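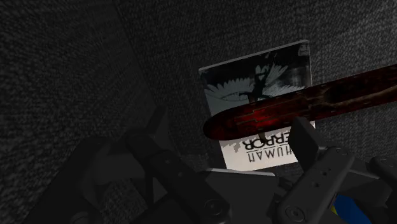 Square cover with black-and-white feather or wing artwork.

Vundier Reading Room: May Inspection, Graphic Novels and Science Fiction

Print this page | E-mail this page
Shares: 6 | Comments: 3

Form 3421
Inspected by: Selamawit Lemma
Time: Sunday, before opening
Areas covered: front door, main stacks, oversize shelf, reading tables, back hall, display case

Each item is marked OK, FIX or WATCH. FIX means it should be done before the Jeltine discussion night. WATCH means look at it again next month.

ENTRY AND EXITS

1. Front door opens fully and closes on its own. OK
Comment: Closer was adjusted in the spring and is still holding.

2. Exit sign over the back hall lit. OK

3. Back hall clear to the full width of the door. FIX
Comment: Five boxes of donated paperbacks stacked along the left wall. You can get by them, but not with a stroller or a wheelchair. Move them to the sorting room.

4. Door mat flat, no curled corners. WATCH
Comment: One corner is starting to lift. Taped for now. Replace the mat if the tape doesn't last the month.

SHELVES

5. Tall units fixed to the wall. OK
Comment: Checked every bracket by hand. The units from Zeleke came with short screws and those were swapped for longer ones when they were put up.

6. No shelf bowed or overloaded. FIX
Comment: The oversize shelf is bowed in the middle. The collected Dimesura hardcovers are all on it, and they are heavy. Split them between that shelf and the one under it, with the slipcased set on the bottom.

7. Nothing stored on top of the units. FIX
Comment: Three long boxes of single issues above the manga section. Same note as last time. They can go under the side table until the new cabinet arrives.

8. Step stool steady, feet in good shape. OK

9. Bookends in place at the open end of each row. WATCH
Comment: Short a few in the robots and androids section. Thin trade paperbacks slide when the row is loose, and the covers bend.

TABLES, SEATING AND LIGHT

10. Chairs sound, no loose legs. FIX
Comment: The green chair by the window rocks. Tagged and pulled out of use.

11. Reading lamps work, cords not frayed. OK

12. Cords kept out of the walkway. FIX
Comment: The lamp on the far table is plugged in across the aisle. There is a free outlet behind the table on the near side. Turn the table around and the cord will reach it.

13. Ceiling lights working. WATCH
Comment: One tube flickers over the religion and philosophy shelf. Readable, but hard on the eyes if you are there for long.

FIRE AND FIRST AID

14. Extinguisher on its hook, needle in the green. OK

15. Smoke alarm tested. OK
Comment: Loud enough to hear in the back hall with the door shut.

16. First aid kit stocked. FIX
Comment: Out of small bandages and down to the last pair of gloves.

17. No candles or open flame. OK
Comment: The discussion group asked about candles for the chapter set in the chapel. The answer is no. The battery kind is fine.

CONDITION OF THE COLLECTION

18. No damp or mold on the bottom shelves. OK
Comment: Pulled six books from the wall side and looked at the page edges. All clean. The old stain on the baseboard has not grown.

19. Display case locked, glass whole. OK
Comment: The signed Jeltine first volume has been open to the same page since winter. Turn it or close it, the spine is taking a set.

20. Damaged books pulled for repair. WATCH
Comment: The second Jeltine volume has a loose signature in the middle, the long talk about whether a copied mind can pray. It will be the most handled book in the room this month, so it should be glued before discussion night.

Next inspection: same list, same order. Please sign off FIX items on the paper copy at the desk.

COMMENTS (3)

backissue_bin
Long boxes on top of the manga section again, that's partly me. I can be there early to bring them down. Is the side table taking all of them or should one go in the sorting room?

Selamawit Lemma
All of them fit if the poster tubes come out from under it first. Put the tubes in the umbrella stand.

quiet_orbit
Can the second Jeltine volume be put on hold while it's being fixed? I'm only halfway and would like it before discussion night. I don't mind reading at the table if it shouldn't leave the building. Also, the flickering tube is worse in the evening than in the morning.

RELATED ITEMS
Discussion night: souls and copies in Jeltine
How to mend a loose signature at home
Dimesura in reading order
What we take as donations and what we don't
April inspection results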